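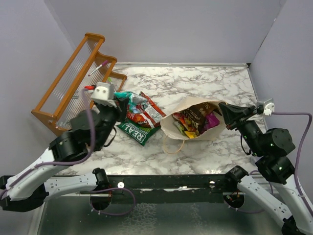

4. Setting up the Grumilo tide and swell alarm

Do this on dry land, first time anyway.

1. Charge fully. Light goes solid green.
2. Hold the side button until it beeps twice.
3. Pick your break from the list (1,327 spots loaded). Not there? Drop a pin, see section 6.
4. Set min swell height, then wind direction. Offshore only is the default.
5. Set tide window. Low tide beaches: leave it at 2 hrs either side.
6. Press Save. Wait for the beep, dont pull the cable.

Note: swell period is in seconds, not feet. People mix these up.

Note: units before firmware 200 show tide times an hour off after the clocks change in March. Update first.

CAUTION: forecast only. Does not detect rips. Look at the water before you paddel out.

Strap leash goes on last. Rinse in fresh water after every session, port cover closed.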